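Feb 24, 2024

Third go at the oat-coloured wool, and I'm much happier with it, I must say. 400 g of Soretti fleece, scoured twice, then into the walnut bath we've had steeping since December (it smells dreadful, sorry Milan). Padmavathi thinks we should drop the alum a little next time and I'm inclined to agree, as the tips came out rather harsh.

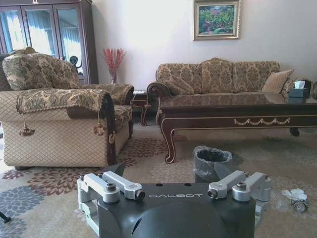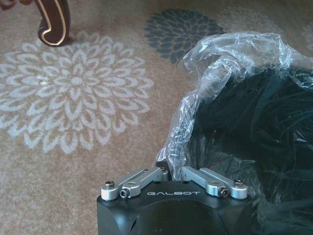
The second skein took the colour more evenly, and I've put it by for the MacKinnon cushions. I keep wondering how it would do on something bigger, say a large upholstered armchair like the one on the left in the first photo, but that would need a tighter twist and a lot more yarn. Ask Milan Wouters about the loom.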